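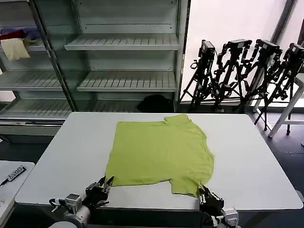 A T-shirt spread flat on a table.

Fold on a Table, and Fold Less
By Kalkidan Derese

I worked in the laundry room of a small hotel for six years, and I have opinions about T-shirts. The main one is that most people fold them in the wrong place. They do it on the bed, or against their chest while standing in front of the dryer, and then they complain that the stack leans.

A shirt needs a hard, flat surface. A mattress gives under your hands, so the fabric slides and the sleeves end up under the body in a lump. On a table you can lay the shirt out with the collar at one side and the hem at the other, pull the hem straight, and smooth the cloth with your palm. Soft wrinkles can stay. Most of them disappear once the shirt has been worn for an hour.

My second opinion is less popular. I don't think T-shirts need the small upright packets that people make now, the ones that stand in a drawer like file cards. My neighbor Mechthild Thaler folds hers that way and her drawers look wonderful. She also spends 90 minutes on a load that takes me half that. Sides in, sleeves back, bottom up to the collar. Three moves are enough for a shirt that will be back in the hamper in a few days.

Shelves help too. I gave up my dresser in April and put the shirts on open shelving, where I can see every color without digging. The usual complaint is dust, and I grant it for sweaters — they can sit for months. T-shirts don't sit long enough to collect any.

What I would spend time on is the sleeves. A corner that gets folded under stays folded under, and it leaves a hard crease that shows when you put the shirt on. Open it out before the first fold.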